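Zwischenbericht an die Förderstelle: Teilvorhaben »Zweiarmige Handhabung im Haushalt«
Projekt Plikavton, Stand 11. September 2018

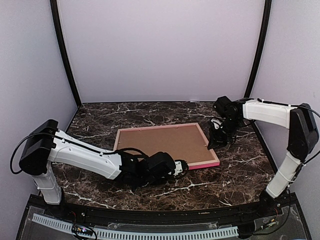

Im Berichtszeitraum hat die Projektgruppe am Standort Ulen die Arbeiten an Aufgaben fortgesetzt, die beide Hände erfordern. Untersucht wurde das Öffnen und Wiederverschließen von Bilderrahmen, eine Tätigkeit, die sowohl in Privathaushalten als auch in der Rahmenwerkstatt des Praxispartners Guillot anfällt.

Insgesamt wurden 362 Durchläufe ausgewertet. Das Ausrichten des Rahmens auf der Tischfläche gelang in 82 Prozent der Fälle; der im Antrag vereinbarte Zielwert von 80 Prozent ist damit erreicht. Beim Lösen kleiner Beschläge bleibt die Quote deutlich darunter. Dünne Rückwände verkanten häufig, und der Zeitbedarf übersteigt den einer eingearbeiteten Kraft um ein Mehrfaches. Ein unbeaufsichtigter Einsatz im Haushalt oder im Ladenbetrieb kann derzeit nicht empfohlen werden.

Die Lieferung der überarbeiteten Greiferspitzen durch Milside hat sich verzögert. Der Arbeitsplan wurde entsprechend angepasst, das Budget bleibt unverändert. Eine Vergleichsmessung mit Rahmen anderer Größe ist bis März vorgesehen.

Jacqueline Maillard
Projektleitung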